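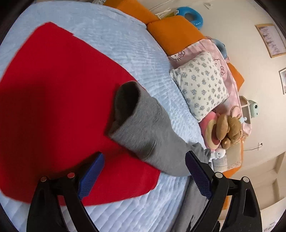

Slide 2: The bed as a shelf

Leave it up for a bit. Let people look.

Ask the room: is the bed made? Somebody always says yes, the spread is on. Somebody else says no, there's a sock on it. I side with the second lot, but I want them to argue.

Things to point at, quickly: grey sock on top of the red sheet, pale blue quilted spread under that. Blue inflatable ring up on the orange headboard. Hello Kitty blanket against the headboard. Don't list the rest, they have eyes.

My question for the evening is whether any of the usual advice helps with a bed like this one. The Plukum booklet (hold it up) says "make your bed first and the room follows". I tried it for the whole of September. The room did not follow. I had a flat bed, and by teatime I had a flat bed with washing on it.

Slide 3: What the booklet leaves out

A bed is the biggest clear surface in most bedrooms. Of course things land there. Telling a child to stop using it is like telling me to stop using the kitchen chair for coats.

Josefina Olivares will probably object here. She ran the bedroom sessions in Valdebenito and swears by baskets. Fair enough, let her speak, then ask how many of the baskets were still in use by the end. She told me 4. She didn't say out of how many.

Skip the 2,000 households figure. I can't find where it comes from and neither could Telma.

Slide 4: What I'd try instead

Sock first. Small washing goes before big washing, or it gets rolled up in the sheet and you lose it till the next wash.

Then decide about the sheet. Is it going on the bed or in the cupboard? If you can't say, you aren't tidying yet. PAUSE.

Blow-up things: let the air out and fold them, or admit they live on the headboard. I've no strong view. Sebastián thinks they should go in the bath. I doubt it.

Blanket last, wherever its owner wants it. I wouldn't fight over a blanket.

Slide 5: Costs

The Watby storage bed is 600. It has drawers. Drawers get full and then you're back to the top of the bed. Say this nicely, two people in the Plolturmont group have bought one.

Questions. If it goes quiet, ask Octavio about bunk beds.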